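## 3.2 Objects and setting for the snack basket task
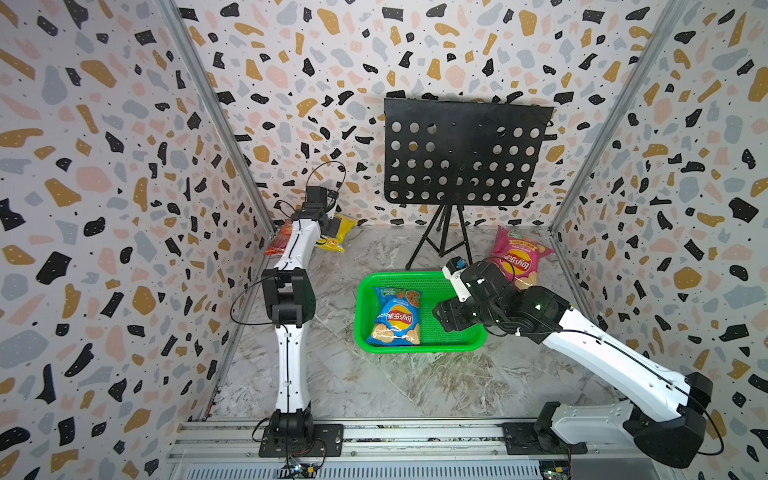

**Figure 4.** Snack basket task, fixed camera view. A green mesh basket stands on the marble-patterned floor, with snack bags toward the back.

The sorting tasks described in Section 3.1 used stiff items: boxes, cans and plastic tubs. These keep their outline when they are picked up or set down, and a person judging the finished arrangement can say quickly whether an item is in its place. Bagged snacks are harder to judge. A bag of chips is mostly air, its contents settle to one end, and the same bag can stand, lean or lie flat depending on how it was last put down. We added the snack basket task to cover this kind of item.

The task is taken from the way small shops and break rooms handle bagged goods. In our survey of 34 break rooms in the Drultgate district, the open basket was the most common way of keeping snack bags, ahead of drawers and wire racks. Staff told us that a basket is easy to fill and easy to see into, and that it can be carried to a table. They also told us that bags at the bottom get crushed, and that people tend to take from the top and leave the rest. Both remarks shaped how we defined a well-filled basket.

### 3.2.1 The basket

The basket is a bright green rectangular plastic tray with mesh sides. It is placed in the center of the floor area at the start of every session. We tried a deeper basket in the pilot sessions at Drandeck and gave it up early. Bags dropped into it came to rest on end and slid under one another, and the raters could not agree on which bags were visible from above. In the shallower tray most bags are easy to see, and the mesh lets raters look at the lower layer from the side.

The basket is wiped between sessions but is not otherwise treated. We did not fix it to the floor. A basket in a real break room moves when it is bumped, and we wanted final positions to reflect that.

### 3.2.2 The snack bags

Bags were bought in two batches from a local wholesaler, Fetard, and chosen for differences in color and fill. We kept strong, plain main colors such as yellow and red-orange so that raters could tell bags apart in still pictures without reading the labels. Bags with a clear window were left out, as were multipacks.

Each bag was used until it leaked, lost its shape or picked up a crease across the full width. Worn bags were replaced with the same product. Over the whole study 337 bags were used up, most of them thin-walled potato chip bags. Bags of nuts and hard pretzels lasted much longer – several were still in use at the end.

Bags begin outside the basket. Some are stood upright on the floor and others are leaned against a wall or into a corner. Leaned bags sag over time, so a session was started as soon as the layout had been checked against the setup card. The cards were drawn up in advance and shuffled, and no card was used twice in a row.

### 3.2.3 Background and floor

The walls carry a terrazzo print on white, with speckles in black, mustard yellow, pale pink and gray-blue. The floor covering is a gray-and-white marble pattern with darker veins. We chose busy surfaces on purpose. In Mwaipopo, where the first version of the task was run, the walls were plain white and every bag stood out sharply. Shop counters and kitchen shelves are seldom that clean to look at, and results from the white setting told us little about them. The mustard speckles are a partial match for some of the yellow bags, and we left that in.

### 3.2.4 What counts as a finished basket

A layout is finished when all bags are inside the rim and none rests on the edge. Beyond that, raters scored two things: whether the front of each bag could be seen from above, and whether heavier bags lay under lighter ones. Color order was not scored. A small number of raters asked for it during training – they felt a basket with like colors grouped together looked tidier – but the break room staff had shown no interest in it.

Each finished basket was scored by 2 raters working apart. In total 2000 baskets were scored. Where the raters differed on visibility, the still pictures were looked at again and the stricter score was kept. Scores for weight order were averaged. Results by bag type are given in Section 4.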